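Ciselville Toy Library: progress report to the Mesamden Fund
Prepared by Ridwan Chin, 13th March

You asked for a plain account of how the grant is being used, including the parts that have not gone well.

Loans

We recorded 751 loans between November and the end of last month. I would be careful with that number. A family that takes out a bag of blocks and brings it back the same afternoon counts once, and so does a family that keeps a dollhouse for six weeks. The Uson branch also logged renewals as new loans until I asked them to stop. The real figure is lower, and I can't yet tell you by how much.

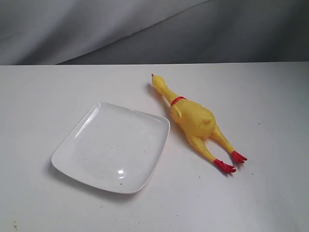 Spending

Of the grant, $3168 has been spent so far. Most of it went on shelving and on the catalog software from Sembiring. The shelving is fine. The software is slow, and I am not convinced it does anything our old card file did not. The sales pitch promised that parents would browse from home. A few do. Most still walk in and ask what we have for a three-year-old.

We have set aside up to $3000 for the second half of the year. I would prefer to hold it until the Uson lease is settled. The landlord has now given us two different dates, and I don't put much faith in either one.

Catalog photos

Photos have been added to the play food and small toys sections. Larger items are still listed by name only.

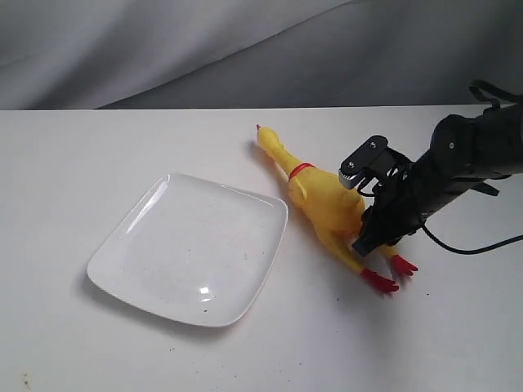 White square plate, play food section.

Whether pictures lead to more loans is an open question. The proposal said they would, and I wrote that line myself, but I had no evidence for it then and have none now. We will compare sections with and without photos over the summer.

Branch hours

Saturday opening at Uson was meant to bring in working parents. On a good week we see five families, and I recognize most of them from Ciselville. I'd like to give it until the end of June - after that we should be willing to drop it and put the hours back into the main site.

Still owed to you: the corrected loan count and the signed lease.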